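Home Products Tables Benches Accessories Spares Contact

Aldale Modular Work Table, Matte White

The Aldale is a rectangular work table for demonstration rooms, teaching kitchens and sorting or handling exercises. It is supplied as a single unit or as part of a group. The top is plain white with a matte finish on the whole working surface. There are no printed grids, drain grooves or inlays.

The matte finish is specified for rooms with overhead lighting. Gloss tops return a bright patch under each fixture, and small items placed in that patch are hard to make out from a standing position. On the Aldale, shadows stay soft and colored items remain easy to tell apart. Customers who need a darker background should order the Louro top, which fits the same base. 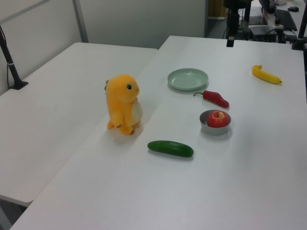 Tables may be set side by side, at an angle to one another, or at different heights. Where two tops meet, a narrow seam remains. The seam is normal and should not be filled, as filler prevents the tables from being separated for cleaning. If items will be moved across the seam, set both tops to the same height first and check with a straightedge. A step between tops is acceptable where the second table is used only for holding items.

Height adjustment is by a threaded foot on each leg, with 20 mm of travel. Turn each foot by hand until it touches the floor, then level with the wrench supplied. Do not adjust a foot while the table is loaded.

Typical loads are light: plates and bowls, fruit and vegetables, soft toys, small packaging. For mixers, presses or other powered equipment, use the Numanby bench instead.

Cleaning: wipe with a damp cloth and mild detergent, then dry. Chili, beet and similar foods can mark any white surface if left overnight – wipe these up the same day. Abrasive pads will polish the finish and leave shiny areas that cannot be reversed.

Specification
Top: white, matte, rectangular
Foot travel: 20 mm
Rated load, evenly spread: 400 N
Assembly: 2 people
Warranty: 5 years

Replacement feet and wrenches are stocked at Konelthorpe. Tops made before August use the older bracket, so state the year of purchase when ordering spares. Technical questions go to Alina Munteanu at the Konelthorpe office.

Page revised 2018-02-13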